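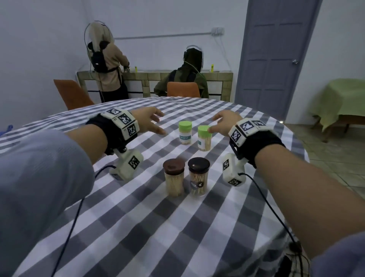 Toothpick containers on the checked cloth, dining room round table

Ngau Guest House - Kitchen and Dining Room Safety Checklist

Date of inspection: 2018-06-08
Completed by: Darmawan Entili
Last inspection: January
Areas covered: kitchen, dry store, dining room, rear passage

Ratings: OK, Attention (fix before next inspection), Urgent (fix before next service). Comments follow each item.

1. FLOORS AND WALKWAYS

1.1 Kitchen floor clean and free of grease - OK
Mopped before I arrived. Grout beside the fryer is darker than the rest but not slippery underfoot.

1.2 Mats flat, edges not curling - Attention
The mat at the sink has one corner lifting. It was turned around in January and the other corner has now gone the same way. Replace it.

1.3 Rear passage clear - Urgent
Flattened cartons stacked against the wall on the bin side. The passage is the second way out of the kitchen and has to be clear at full width. Moved during the inspection. Cartons go straight to the recycling cage from now on, including on delivery mornings.

1.4 Step into dry store marked - OK
Yellow strip renewed.

2. FIRE

2.1 Extinguishers in place, tags current - OK
2 in the kitchen, both on their brackets. Tag punched on each.

2.2 Fire blanket accessible - Attention
Aprons hanging over the pouch again. Hook moved to the other side of the door.

2.3 Rangehood filters - Attention
Filters are due. Cluveck are booked for the duct clean and will do the filters on the same visit. Until then, wipe the lower lip of the hood after each dinner service.

2.4 Exit signs lit - OK
Test button held on each. The one over the dining room door takes a moment to come on but stays on.

3. GAS AND ELECTRICAL

3.1 Gas shut-off labelled and reachable - OK

3.2 Appliance leads tested and tagged - Attention
All current except the stick blender, which has no tag at all. Out of use until tested. The Plovard mixer has a new lead and a new tag.

3.3 Power boards off the floor - OK
The one under the servery bench has been screwed to the wall as asked.

4. HOT OIL AND HOT WATER

4.1 Fryer thermostat - OK
Set to 180 degrees and checked against the probe once it had settled. The two readings agreed.

4.2 Fryer lid on hand - OK
Kept on the shelf to the left. Please leave it there.

4.3 Urn - Attention
Drips from the tap when full. Washer needed. The tray underneath is catching it, but the tray is light and would tip if someone leaned on it.

5. FOOD STORAGE

5.1 Coolroom and freezer log filled in - Attention
Two evenings blank on the coolroom sheet. If the person closing has forgotten, leave the space blank and write a note beside it. Do not fill it in later from memory.

5.2 Raw below cooked - OK

5.3 Dry goods off the floor - Attention
One bag of rice on the floor behind the door. Lifted onto the bottom shelf. Flour tubs sealed and dated.

5.4 Signs of pests - OK
Bait stations untouched. Ollen to do the outside stations at their next call.

6. DINING ROOM

6.1 Chairs and tables sound - Attention
Chair at the window table has a loose back rail. Taken to the shed for gluing - do not bring it back in until it has been sat in by someone other than me.

6.2 Tablecloths clear of the floor where people walk - OK
Nothing trailing into the aisle.

6.3 Table items covered and clean - OK
Toothpick containers have lids and should be kept closed between sittings. Salt and pepper wiped. Discard any toothpicks that have been tipped out, even if they look clean.

6.4 High chairs - OK
Both harnesses do up. Trays washed.

7. FIRST AID

7.1 Kit stocked - Attention
Burn gel low, blue plasters nearly out. Both on the order, reference 503. Eyewash in date.

7.2 Incident book - OK
2 entries this period, both minor cuts from the slicer guard being put back on in a hurry. Cut gloves are in the top drawer and the guard goes on with the slicer unplugged.

ACTIONS OUTSTANDING

Sink mat - replace
Stick blender - test and tag, or throw out
Urn tap washer
Hood filters, with duct clean
Window table chair
Burn gel and plasters

Item 1.3 was fixed on the spot but stays rated Urgent on this sheet. I will look at the passage again after the next delivery.

Signed: D. Entili
Copy to kitchen noticeboard and office folder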